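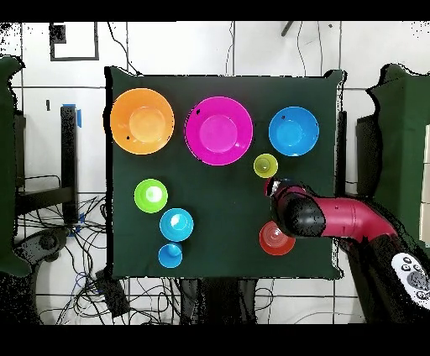

*Bowls along the back, cups all over the front, arm coming in from the side.*

11 September 2022

I promised a few people a proper comparison of the two grippers and then spent most of July pretending I hadn't. So, grippers. Also cameras, as the cameras ended up being the more interesting half of the whole business and I have opinions.

The contenders are the Brerner, a plain parallel-jaw thing with two fingers and no ambitions, and the Tratetti, which has a soft grip mode, a very nice manual and its own app. I wanted to like the Tratetti. It came in a box with a magnet in the lid.

The job is stacking plastic bowls and cups. I picked it after reading too many papers where someone moves a wooden cube four inches to the left. Bowls are meaner than cubes. They have thin rims, they slide on anything, and they're shiny enough that a depth camera looks straight at one and reports a hole in the universe. I put a dark green cloth down to tame the reflections and it helped with the table, which was never the problem.
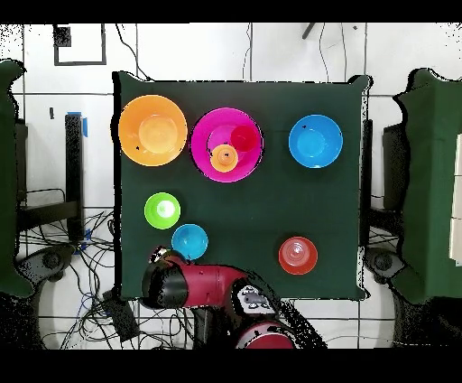 Each gripper got 20 tries at the same chore: pick up a bowl by the rim, carry it over, set it down in or on something else without launching whatever is already in there. I scored it pass or fail, and I was strict. A cup that falls over inside the bowl is a fail, even if it looks kind of cozy in there.

The Tratetti passed 9. Its soft pads are lovely on the cups and hopeless on the rims, where they fold around the plastic and let the bowl swing like a pub sign. By the time the arm reached the drop point the bowl was pointing somewhere new, and I'd have to guess where. You can fix this by turning the grip force up until the soft gripper is no longer soft, at which point you own an expensive hard gripper with rubber on it.

The Brerner did much better, and I'm a little annoyed about it. Two stiff fingers, one inside the rim and one outside, squeeze, go. The bowl still tilts, because you're holding a wide thing by one edge and gravity has read the same textbook you have, but it tilts the same way every time. I can plan for that. I put a small fixed angle offset in the release pose and most of my failures went away in an afternoon.
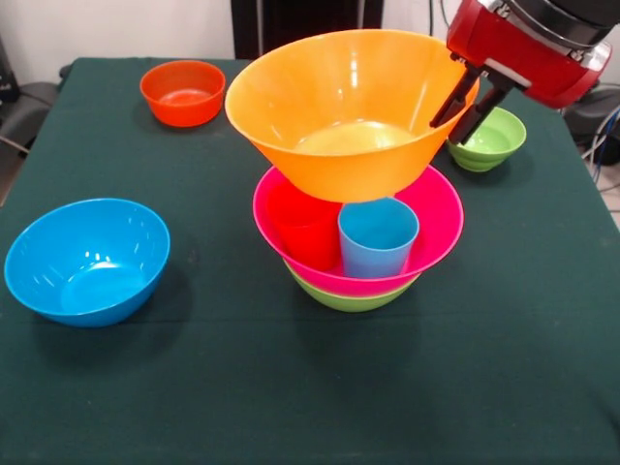

The worst case for either of them is lowering a big bowl over a stack with cups standing up in it. There is hardly any clearance, and the side view is the only one that tells you how much you've got. From overhead, a bowl just above a cup and a bowl crushing a cup are the same picture. I ran the overhead view alone for two days before admitting this, and I have the scuffed cups to show for it.

The overhead depth has its own hobbies. Any edge comes out peppered with black dots where the sensor gave up, and the arm itself gets chewed up worst of all, being glossy and red and right under the lens. I tried the Sengar filter that everyone on the forum recommends. It removed the speckles and also the rim of one of my bowls. I went back to the speckles.

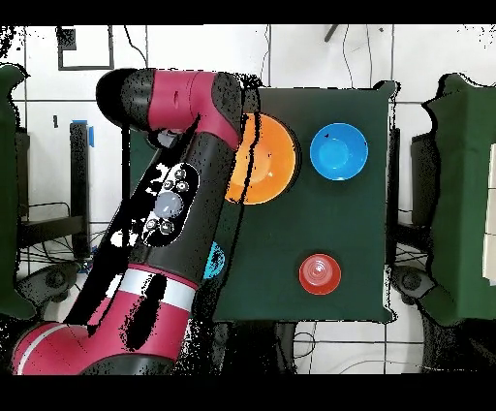

*Same overhead view with the arm reaching across the table, hiding the half I wanted.*

That last one is my real complaint about putting a camera up high. Whenever the arm reaches over, part of the table stops existing, and my detector handles this by forgetting those objects completely and then greeting them as new arrivals. My fix is a cheap one: remember the last good position and don't believe anything for 29 frames. Ugly, works.

Controller notes, for the two of you who asked. I'm still on the Gretholm with the stock firmware. It drops its connection if I leave it idle for 900 seconds, and I have now written a script whose only purpose is to bother it. Next up is putting the Tratetti pads on the Brerner fingers, if I can find screws short enough.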